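**Kaltgate Ducks: autumn progress report to the Ganville Smallholdings Fund**

Thank you again for the grant, and for your patience while we got this written up. October is a scramble here with the windfalls coming down and the ducks eating them faster than we can get out with the barrows, and the evenings we'd put aside for paperwork went on fencing instead. I hope the news makes up for it.

When we wrote in spring we were still waiting for the first hatch. We had asked you for help with three things: a proper duck house for the lower orchard, a second-hand incubator, and enough netting to keep the flock off the young strawberries until they had runners to spare. All three are bought and in use. The house went up at the wet end, near the ditch, a few yards further back than the plan we sent you, as the ground at the first spot turned out to be pure clay an inch down and we would have been bailing it by November. It has a wide ramp (runner ducks don't hop, they just stand at the bottom looking wronged) and a straw floor which we top up daily and clear right out on a Sunday.
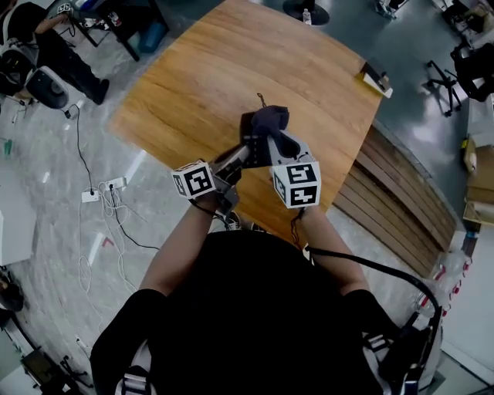

The hatch itself was smaller than we had hoped, and I would sooner say so plainly. We set two trays and lost most of the first one when the thermostat drifted overnight. The second did much better, and nine ducklings from it are now full grown and out with the older birds. They feathered up in all sorts of shades. The majority are white or trout-coloured, but a few have come out a lovely warm fawn, very close to the honey-brown of the wooden table in the photograph, and those are the ones visitors always ask after. We would like to keep the fawn line going next year if we can find an unrelated drake, and the Wihongi farm, over the hill from us, has kindly said we may look through their birds in the new year.

As to what the ducks were brought in for, the slugs, we are really very pleased. You may remember that the lower beds were so badly eaten last year that we gave up on lettuce altogether. This year we let the flock through for an hour each morning and again before dusk, starting a fortnight before planting out, and then kept them to the grass alleys once the seedlings were in. Losses were slight enough that we had lettuce to sell right through to the end of summer. The hostas by the gate, which have looked like lace for as long as we have been here, had whole leaves in August! I can't swear it was all the ducks' doing, as we had a dry spell in June that will have helped, and we shall need another season before making any grand claims.

Eggs have been the happy surprise. We have collected more than 700 since the spring, and nearly all have gone to the bakery stall at Ganville market, who swear by them for sponges. The takings have covered the layers' feed, though not the bedding, so we are a little short of the break-even we put in the application. Straw has gone up and I don't expect it to come down. We are trying chopped miscanthus in half of the house to see if it lasts longer.

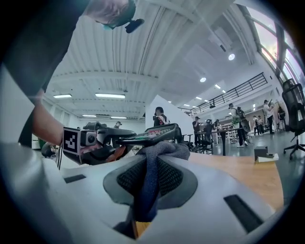
*A small keyed handheld resting on a dark blue-grey cloth.*

Now for the things that have not gone so well. The Okix fence energiser is fine in itself, but we placed the run too close to the nettles, and by midsummer the growth was touching the bottom strand and draining the charge. We lost a duck to a fox in that week, an older bird and a great favourite. The strip has been strimmed hard since and we walk it every evening with the tester. I would like to move that length of fence a yard inwards before spring, which we can do ourselves with the posts we already have, so there is no request attached to it.

The pond liner is the other sore point. It has a slow leak somewhere along the north side that we have patched without much success. The ducks don't mind in the least, but topping up by hosepipe is not what we promised you on water use. We plan to drain it in February, when the flock can make do with the ditch and a couple of tubs, and lay it again on old carpet.

Over the winter the birds will stay in the upper orchard to give the lower grass a rest, and we shall set eggs again in March with a new thermostat and a second thermometer in the tray to check it against. The receipts are in the envelope with this report, apart from the one for the ramp timber, which I will send on as soon as the yard at Kaltgate has printed me a fresh copy. If anyone from the Fund would like to come and see the flock, mornings are best, and please do bring wellingtons.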